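Parside Cable Saddle, for small and mid-size arms

In stock. Ships flat, two straps, one saddle, hardware bag. Part of the Hevach dress pack range.

I sell these, so take my enthusiasm with whatever salt you like, but I also bought my first one with my own money after a very bad afternoon in August, and I figure that story will tell you more than the spec table at the bottom. So the story goes first. Skip down if you just need the bolt pattern!

I'm Genji Kinoshita and before I ran the Parside shop page I did bin picking setups. Bin picking, if you've done any of it, means you spend your life sending a wrist down into a box with tall sides and hoping everything attached to that wrist comes back up with it. Grippers I can handle. Planning I can mostly handle. Cables are where I lost my hair.

What happened was this. We had a mixed-object pick cell running for a customer called Mutiso, kitchen things and hand tools all tipped in together, and the arm had been picking happily since breakfast. Pick number 307 was down in the corner of the bin. The gripper went in fine, closed fine, and on the way out the last joint turned almost 180 degrees to line up for the drop. The air hose had a nice big lazy loop in it. The loop went around the handle of a clamp on the bin wall, the arm kept going up (why wouldn't it, it had no idea), and the fitting let go with a bang I can still hear. The gripper opened. A steel ladle came down on the floor about a foot from Visitación Tejada, who was standing well outside the line we'd taped, for the record, and who said a word in Spanish that I later looked up.

She was fine. The ladle was fine too. The hose was a write-off, the signal cable next to it had a crushed spot we didn't find until the next morning, and I had an incident form to fill in with a box marked "root cause" that was way too small for what I wanted to write in it.

The annoying thing is that we'd looked at those cables every single day. They were zip-tied. They had slack, because they need slack, otherwise you rip the connectors the first time the wrist winds up. And a loop that looks perfectly sensible with the arm up at home position is a completely different animal once it's down between four walls.

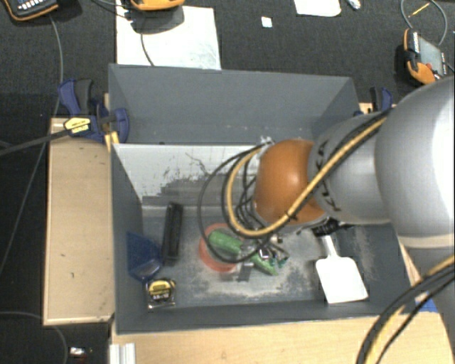 Wrist down in the bin: loose loops over the joint, black hose hanging out over the bin floor.

See how wide those loops go? The thick tan line has its U bend out to the left, and the black hose swings out even further than that, over the bowl. There's a cable tie holding the bundle near the bottom of the orange joint, and I have nothing against cable ties, I own a bucket of them, but a tie only decides where the bundle is pinched. Everything past it goes where it wants. Now look at what's sharing the bin, and at the clamps on either side of it. Handles and edges, all of them a good place for a hose to hook itself. If I were walking up to a cell that looked like this I'd want to jog it slowly through its deepest pick with one hand on the stop, and I'd want to do it at every corner.

So, the saddle. It's a curved plate that straps around the link just behind the wrist, with a sprung guide on top. Your bundle goes through the guide. When the wrist winds up, the spring pays out slack, and when it unwinds, the spring takes the slack back so it isn't dangling. That's all it does. Igor Borkowska drew the first version on the back of a delivery note after I'd told him the ladle story for maybe the fourth time, and the one we ship today is pretty close to that drawing, only with a better spring and without the coffee ring.

I put one on the Mutiso cell and ran it for the rest of that contract. No snags on the hose. I did snag the strap tail once, on a wire basket, which was my own dumb fault for not trimming it. TRIM THE STRAP TAIL. It's in the instructions now in bold.

What it won't do

I get emails about this, so let me be plain. It won't detect a snag. If a hose catches on something, the saddle gives you a bit of forgiveness in the spring and then it pulls like any other cable would. You still need your collision or torque limits set sensibly, and ours on that August cell were not, they were left over from a palletizing job and far too loose. That's half of why the fitting blew before the arm stopped. Fix yours first, then come back and buy something from me.

It also won't stop a gripper from opening when it loses air. If yours drops its part on pressure loss, get a check valve or a spring-closed gripper. Pollatitz makes a valve that sits right at the tool and I like it a lot (we don't stock it, so no commission for me there).

And please don't use it over a hose that's already been kinked. Replace the hose. I know it looks okay.

Fitting it

Power off, air off, and bleed the line before you touch anything. Wrap the strap around the link and leave it finger loose. Lay the bundle in the guide without twisting it, close the gate, then jog the wrist slowly to both ends of its travel and watch the spring. You want it to have a little left at each end. If it bottoms out, slide the saddle back toward the elbow and try again. Snug the straps, trim the tails, and then do your deepest pick at low speed, all four corners.

Took me 39 minutes the first time, including hunting for the hex key. Preben Þrastardóttir claims she can do it in ten and I believe her, she's scary with tools.

Check the straps after the first day of running. They settle a bit and want another quarter turn.

Specs

Maximum bundle diameter: 27 mm
Guide: spring return, hinged gate
Straps: two, cut to length
Mounting: strap on, or four-bolt adapter plate (sold separately)
Color: black only, sorry
Part number: 1957

Questions I get a lot

Will it fit my arm? If you can get a strap around the link and there's a flat-ish stretch to sit on, most likely. Send me a photo with a tape measure next to the link and I'll tell you.

Does it get in the way in narrow bins? It adds some height on top of the link, so yes, it can. Add it to your collision model. Xolani Mabuza keeps our CAD files tidy and he'll send you the right one the same day if you write before noon.

Can I put vacuum and signal lines through the same guide? You can. Put the stiffest line on the outside of the bend.

Can I return it? Yes, unused and with the tails untrimmed. I realize that clashes with my shouting earlier, so try the fit first, then get the scissors out.

Spare springs and strap sets are on the accessories page. Order a spare strap set with the saddle and I'll put them in the same box, no extra shipping.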